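Thursday, shared shop, back bench

Cloth handling on the two-arm rig. Started at 4 in the afternoon, stopped when the laser cutter people needed the extraction turned up and I couldn't hear the servos anymore.

Carried over from last time: left wrist servo was dropping off the bus whenever the arm folded past its rest pose. Found it. The connector was fine, but the wire was being tugged at the second joint. Rerouted with 31 mm more slack and a tie on the outside of the link. Ran the fold and unfold move 200 times with no load while I ate. No dropouts. I'm calling that closed unless somebody sees it again, in which case write the pose down before you power cycle.

Reprinted one pair of fingers in the Khunthong filament, slower outer walls, no brim. They came off the bed cleaner than the last set. Still had to run a drill through the screw holes by hand. If anyone edits the finger file, please open the holes up a bit and save it under a new name. There are already two files called "final" in the Nosthorpe folder and they are different.

Wrist camera brackets are the Clollotel version, the one with the tapered arm. It puts the camera farther out to the side than the old one did and it flexes less. The downside is the cable. It wants to hang in a loop under the module and I don't like how close it gets to the other arm when both are low. Needs a clip. I haven't drawn one.

Main job was corner pickup. The plan is to pinch at the hem, where there's enough thickness for the fingers to close on, and leave the flat middle of the cloth alone. Blue sheet stays down for all of this, since orange on blue is easy for the segmentation and I don't want to retune it now. 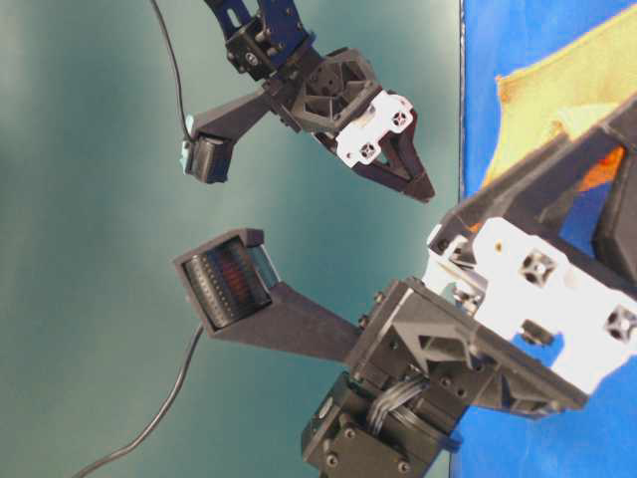
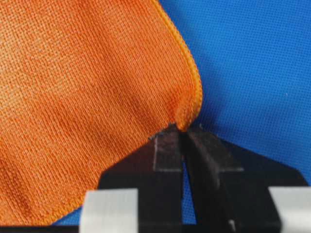
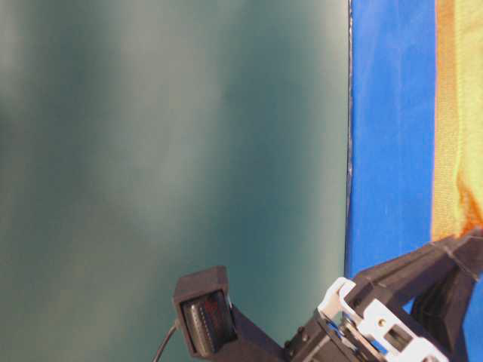 Settings at the end of the session, so I don't have to dig them out of the log:

- close speed 11 in the config (units are whatever the Vandik board uses, I never converted it)
- torque limit 192 on both grippers
- approach straight down, then a short drag toward the base before closing
- camera exposure locked, auto white balance off

The drag matters more than I expected. Without it the fingers come down on top of the hem and press it flat, and then they close on nothing. With it the edge bunches up a little ahead of the fingers and there's something to grab. Too long a drag and the whole cloth slides. I tried a few lengths by eye and left it at the shortest one that seemed dependable. Should be done properly with a sweep at some point.

Torque limit was higher at the start. I brought it down after the right gripper got warm enough that I noticed it through the plate. Grip still seems fine at the lower number with this cloth. Don't assume it holds for a heavier towel.

Still wrong:

1. Handoff between arms. Each arm's calibration is good enough alone, but they disagree with each other by a few millimeters near the middle of the table. Fine for picking up, bad for passing a corner across. I want to redo both against the same printed target instead of one after the other against the table edge.
2. The fixed camera loses the lower arm's fingertips when the arm reaches across. Moving the camera higher would help, but then the shelf is in the way. Might turn the whole base plate a little.
3. Lower arm's base clamp creeps. I tightened it twice. It probably needs a rubber pad under the jaw. There's sheet rubber in the bin under the band saw.
4. The script doesn't stop cleanly. Ctrl-C leaves torque on, and the arm then sits there holding itself up until you kill the supply. Put a hand under it before you do.

Parts used: one printed finger pair, four M3 screws out of the common drawer, a handful of ties. The M3x8 compartment is nearly out, so I put it on the whiteboard list.

Next session: calibration first, before anything else gets touched. Then the cable clip, then back to the handoff. Arms are parked and unplugged, supply is on the top shelf with its lead wrapped around it.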